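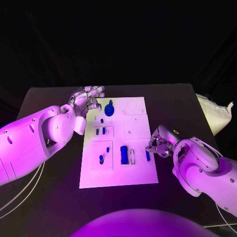

Figure 8.1 Two white robot arms above a board on a dark tabletop. Equipment of every type counts as physical capital.

Chapter 8
Labor and Capital

In this chapter you will learn:
How economists use the words labor, capital and output
Why adding workers to a fixed amount of equipment raises output by less and less
How a firm decides whether to hire, to buy equipment, or to do neither
What wages have to do with the tools people work with

Opening Case: The Bakery at Murkeck

Hanan Sabbagh runs the Sayegh bakery in the town of Murkeck. The bakery has one oven, one mixer and one long table for shaping dough. When she opened, she worked alone and baked 40 loaves in a morning. She mixed, shaped, baked and served customers, and the oven often stood idle while she was at the counter.

In September she hired a second baker, and output rose by 50 loaves. One person could now shape dough while the other minded the oven. A third baker added 36 loaves. A fourth added only 8. The fourth baker was as skilled as the others, but by then the oven was full for most of the morning and there was little room left at the table.

Sabbagh now has a choice. She can keep four bakers and one oven, go back to three bakers, or borrow money for a second oven. We will return to her decision in Section 8.3, after we have looked at the costs on each side.

8.1 Inputs and Output

Anything a firm uses to make goods or services is an input. Labor is the work people do, whether with their hands or at a desk. Physical capital is the stock of buildings, tools and equipment used in production. At the bakery, the oven, the mixer and the table are capital. Flour is an input too, but it is used up in each batch, so economists place it with materials.

In everyday speech, capital often means money. In this book, money set aside to buy an oven is called financial capital, and the oven itself is physical capital. Where the word stands alone, it means physical capital.

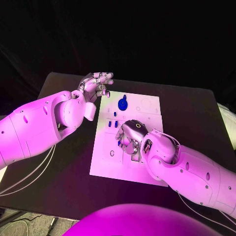

Figure 8.2 Robot arms and a white task board. Hand tools, ovens and delivery vans belong in the same category.

Some inputs can be changed quickly and others cannot. Sabbagh can ask a baker to work extra hours tomorrow. A new oven has to be ordered, delivered and connected. The period in which at least one input is fixed is called the short run. In the long run, a firm can change all of its inputs. The length of the short run differs from one firm to the next. A window cleaner can buy another ladder in an afternoon, while the Wendau paper mill would need years to add a building.

The extra output from one more worker, with other inputs held fixed, is the marginal product of labor. For the second baker at Murkeck it was 50 loaves, and for the third it was 36.

Check Your Understanding
1. Vaughn Quintanilla owns a laundry in Jarkholm. Sort his inputs into labor, capital and materials: washing machines, soap, the work of his two clerks, the shop building.
2. At which baker did the marginal product of labor at Murkeck begin to fall?
3. Name one input at your school that is fixed in the short run.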